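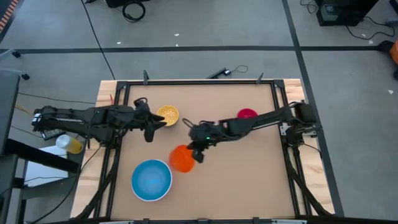

About us

Grisero is a small workshop that tries out grippers, arms, cameras and controllers for people who would like a second opinion before they buy. We have been at it long enough to have worn out one floor and a good many cables, and we still look forward to a new parcel arriving, which you would think might have faded by now.

The firm was started by Elba Pereyra and Maximiliano Palma, who met while working for a maker of packing machines and found they were both spending their lunch hours on the same question. A catalogue will tell you how hard a gripper squeezes and how far it opens. It won't tell you how it gets on with the rim of a plastic bowl, or what happens when that bowl has something in it that you would much prefer not to sweep up. Elba began keeping notes. Maximiliano began building tables to make the notes more reliable, and after a while the two of them were being telephoned by people they had never met.

Most of our work is still done on tables like those early ones. We like two arms facing each other across a flat board, with a stiff frame to hold them, because so many of the jobs our customers have in mind need one hand to steady a thing and the other to do something to it. Bowls are a great favourite with us. They are cheap, they come in cheerful colours that a camera can tell apart, and a curved rim is quite a searching test of a two-fingered gripper — much more so than the wooden blocks that people so often send us. We fill some and leave others empty, and we set them down in all sorts of ways, upright and tipped over, near each other and far apart.

When you send us a gripper, we try it against at least one other of the same size, on the same arm, with the same controller and the same list of tasks. A usual comparison has 309 attempts in it. That number came from a long disagreement between Elba and a customer at Arnus in our early days, and it has stayed with us ever since out of a sort of affection. Every dropped bowl goes into the report along with the good grasps, and you are welcome to come and stand by the table while we work. Plenty of people do, and we'll put the kettle on.

Kanokwan Sombatkul looks after cameras and lighting. She came to us from Grekeo, where she spent seven years on inspection lines, and she will want to know about your windows before she will talk about lenses. Controllers belong to Odette Gilbert, who writes nearly all of our test programs and is very patient on the telephone with anyone whose arm has stopped halfway and won't say why. Violeta Navarrete answers the post, plans the bookings and edits the reports, and it is thanks to her that they can be read by a person who wasn't in the room.

We don't sell equipment and we take no commission from those who do. We have been asked, and kindly, but it would make the reports rather hard to believe. Our income comes from the tests themselves, and from the three-day course we run each April for colleges and small manufacturers who want to set up a bench of their own.

You will find us at 2 Wasilewska Yard, up the ramp and through the green door. If you have a gripper you aren't sure about, or an arm that has never quite done what you hoped, do write to Violeta and tell her what you would like it to pick up. A few lines are plenty to begin with, and if you can post us the object as well, so much the better.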